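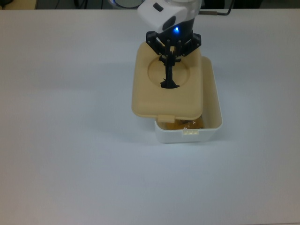

July 31, 2021

Tub and lid fit, Laklow storage trial. White plastic tub, beige lid with the front tab and the round recess in the center. Set the lid down offset to the left first, then squared it by the rim – same order as in April.

Ran 21 closures at 20 °C. Rear corners seat before the front ones if pressure goes on the recess only. Pressing the tab last fixes most of it.

Malcolm Fairclough wants the rim gap measured before tub 906 goes back on the shelf. Feeler gauge is at Wainwright until then.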